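3.2 Holding conditions and portion handling

Sandwiches were prepared at the Odalthorpe kitchen between 6 and 8 in the morning and sent out to the two serving sites, Pareder and Ginach. All were cut diagonally before dispatch. Over the study period 2,653 portions were logged, of which 500 were drawn for weighing and moisture testing. Bread was taken from a single bakery (Woo) so that differences in crumb structure would not mask the effect of holding time.

Moisture loss was measured at the cut face, where drying is fastest. A disc of crumb was removed with a 20 mm borer, weighed, dried overnight and weighed again. Crust samples were handled in the same way but are reported separately in Section 4. Portions with wet fillings — tomato, cucumber, egg mayonnaise — were tested on the same day as delivery, as the filling side of the bread takes up water while the cut face loses it, and the two effects partly cancel in a whole-portion weight.

Ginach served from open containers throughout. Pareder used lidded boxes until May and open ones after that, which gives a limited comparison within one site. Relative humidity in the serving area was held at 68 per cent during the second stage. Container shape was not controlled. Woven baskets let air reach the underside of the bread, while flat trays do not (Figure 2).
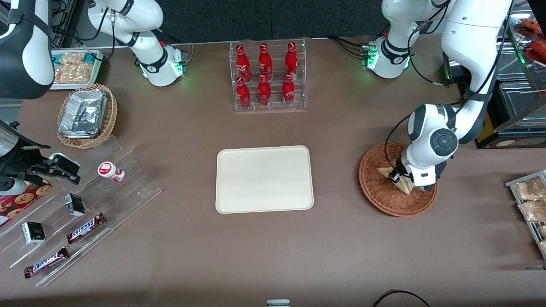 Figure 2. Triangular sandwich portion above a round wicker basket, with a rectangular cream-coloured tray at the centre of the table.

For the container comparison, 100 portions were divided equally between baskets and trays and weighed at hourly intervals. Portions that had come apart were left out of the analysis.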